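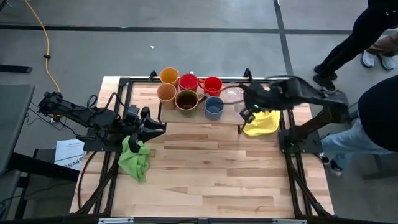

Maintenance morning on the two-arm cell! My favourite bit of the month, so have a thread on how we keep it going.

1/ Power off at the wall first, then wait. The arms sag a little when the brakes are tired, and you learn more from watching that than from any log file. Left arm dropped a hair more than the right today. Noted.

2/ Base plate bolts next. The frame is black extrusion, and extrusion loves to creep. I found one bolt on the right side that took a quarter turn. One bolt, and it explains a whole week of odd misses on mug handles!

3/ Gripper fingers. We swapped to Jeltex pads in July and they've done 3,200 grips on this set, still with decent bite. Wipe them with a clean cloth, no solvent, or they go shiny and the mugs start sliding.

4/ Cables! Please look at your cables. The loop over the upper link needs enough slack for full reach but not so much that it catches the elbow. I run each joint through its whole range at 12 per cent speed and just listen. Lovely quiet whirr today.

5/ Calibration. Seventeen touch points used to take me up to 60 minutes by hand. With the Clovar routine I can drink a tea while it runs. (I don't. I stand there and watch it, every time.)

6/ Someone asked about the tabletop. It's wood, yes, and it does move with the weather. We re-level the raised board whenever the heating gets switched on or off. Cheap shims from Lalitz, nothing clever.

7/ Back on by 11, first job is the mug sorting again. Left arm has a new brake on order, and I'll post the swap when it arrives. Very excited to get that joint open.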